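Week 6 handout – chores, paper, and why cloth is still a pain
Course: Robots at Home and at Work
Notes by Shabani Nyaga, typed up fast before class, tell me about errors

Last week – rigid stuff. Cups, boxes, bolts. This week – things that bend. Towels, bags, bed sheets, gift wrap, the form stuck to the side of a carton. Start with paper. Cheap, everybody has folded some.

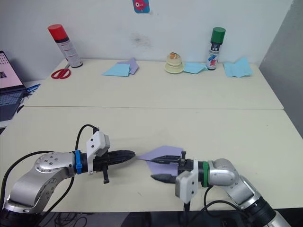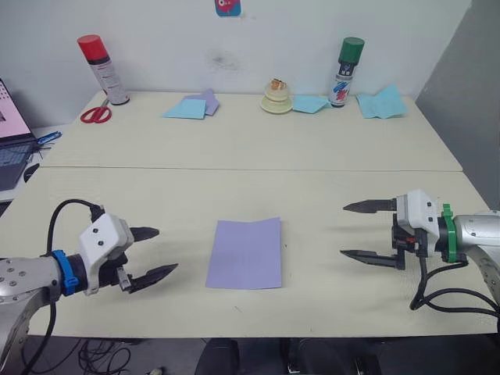
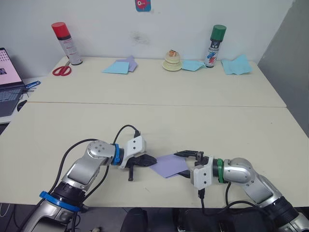 Fig. 1 – Two arms and lavender paper. First picture: folded airplane at the right gripper. Second: flat sheet on the table. Third: sheet held between both grippers.

Why paper is hard
– No fixed shape. A mug has one shape. A sheet has as many as you care to list, and it changes when you touch it.
– Flat on a table there is almost no edge to grab. You use a fingernail. Two stiff fingers have to slide, pinch or push up a buckle first.
– A crease stays. Get it wrong and the next fold is wrong too, and the sheet remembers.
– Two hands have to agree. Pull too far apart – rip. Too close – sag, and you lose track of where the corner is.
– The hand blocks the view. Whatever you want to look at is usualy under a finger.

Think about how YOU fold. Eyes on the corner, thumb runs along the crease, other hand just holds. Most of that is feel. A lot of grippers have no feel at all, or only "am I closed yet".

So can machines do chores?
Depends on the chore and who cleans up after. Rough sorting, my opinion, argue with me:

Mostly yes – vacuuming a clear floor, moving totes, same part into same slot all shift.
Sometimes – loading a dishwasher with known dishes, wiping a table, folding one towel laid out nicely.
Not yet, not for money – a full basket of mixed laundry, making a bed with somebody's cat on it, wrapping an odd-shaped gift.

Shop floor is easier then home. You can change the shop. Put in a jig, fix the lighting, tell people to stand behind the line. Nobody is going to put a jig in your kitchen.

Case for discussion – Rullholm packing line
Lalit Rathore is visiting in February to talk about this one. Short version: the line ships 1000 cartons a shift, each one gets a folded leaflet. Machine folding is old and solved – long before 1977 – as long as every sheet is the same and comes off a stack. Trouble is the 600 that get a hand-folded insert, different sizes, sometimes two. They tried a two-arm cell from Wandetti. Good folds, slow. People went back to doing it by hand, and the cell does cartons now.

Was that a failure? Write down your answer before Lalit gets here, then see if you change it.

Words you need
Deformable object – bends or flops when handled
Bimanual – using two arms together
Regrasp – let go, grab again somewhere better
Cycle time – start of one to start of the next

For next time
Read the Pandey chapter, skip the math in the middle. Fold one paper airplane and write down every time you let go and grab again. Then do it wearing oven mits. Bring both planes and both lists.

Tellora reading is optional now, the link was broken.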